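Notebook, March: clear bins, timing offset, and a planner that finally stops arguing
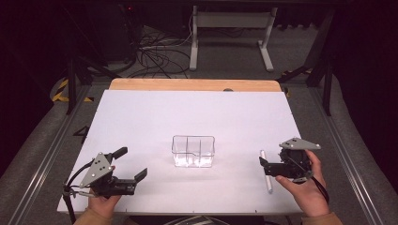

Station 4, handheld grippers, clear three-compartment organizer and the marker.

Started 8:40, stopped way too late. Good day! Writing it all down while it's fresh, so apologies to anyone reading for the order.

Where we were: the Covia policy trains fine on the handheld data and does nice things with opaque objects, then goes vague around anything transparent. On the clear organizer the approach drifts, the left arm stops short, and the planner underneath starts asking for new waypoints every few ticks. I had been blaming perception for all of it. Some of it is perception. A good chunk was my own timing code.

Timing first. The left and right grippers each stamp their own stream and the head camera stamps a third, and the merge tool (Lakar) lines them up on arrival time at the host. I plotted left finger opening against the head video for one episode and the fingers started closing in the log before they did in the picture. Went back through a few more and the gap was the same sign every time. Fixed it by matching on device time and fitting an offset per stream at load. The fit uses the open/close tap at the beginning of each episode, so please keep doing the tap, both hands, fully open and fully closed.

Reran the merge over the whole March set. 1,062 episodes in, 291 flagged because the fit couldn't find a clean tap. Looked through a pile of those by eye. Most have a tap on one hand only, and I think I can recover them by borrowing the other side's offset, but I want to check that the two grippers don't drift apart over a long session before I trust it. Left them out for now. The flagged list is in the Lakar output folder with the reason next to each one.

Retrained on what was left, 3,000 steps from the old checkpoint, just to see which way it moved. It moved! The hesitation before grasp is much shorter on the opaque set and the two arms arrive together, which they never used to do. I ran the same replay three times because I didn't believe it.

Now the clear bin. Depth is hopeless on it, as expected. The partitions vanish completely and the low edges catch the light and come back as little islands of nonsense. Farberg (the segmenter) does better than I gave it credit for, because those bright edges are a decent cue in RGB. It finds the outer rim most of the time. The inner partitions it gets when the head is a bit to one side and loses from straight on. White bin on white table would probably be easier, which is a funny thing to type.

Tried two things:

a) Throw out depth inside the Farberg mask and fill from the table plane plus a fixed height. Crude, works well enough for a side grasp on the outer wall. Useless for dropping the marker in a particular compartment.

b) Fit a box model to the rim and let the partitions come from the model. Slower, and it flips the long axis now and then, so the compartments come out rotated. The notch in the front rim ought to break that tie. I have a rough detector for it that fires on reflections too. Needs an evening.

Going with (a) in the main branch and (b) behind a flag called box_fit. Off by default. Don't turn it on for the shared runs yet.

Planner. Mocanu was replanning whenever the target pose moved more than its tolerance, and with the bin estimate jittering it was replanning constantly, hence the twitching. I put a small filter in front of the target and made it hold the current plan if the new one isn't clearly cheaper. 30 Hz loop holds up fine with both arms active. The motion in replay is so smooth now, I've watched it more than I'd like to admit. One side effect: if the object really does get moved mid-reach, the arm is slow to notice. Added a jump check so a big change skips the filter. The threshold is a guess and lives in the config with a comment saying so.

Small tooling thing that made all of this faster: the episode viewer now scrubs all three streams together, with finger opening drawn under the video. Left and right arrows step one frame, shift steps ten. If you load an old merge it warns you in the title bar. The marker's cap end also gets its own label in the annotation menu now, which should help with the "which way round is it" mistakes when it lies diagonal near the right hand.

Open items
- two-sided drift check, then bring back the one-tap episodes
- notch detector, with reflections masked
- jump threshold, measure it properly
- the old merges are still in the shared folder, rename them before somebody trains on them by accident (me)
- ask for more bin episodes with the head off to one side

Full retrain is queued on the new merge with (a) on. Viewer build is pushed, go play with it.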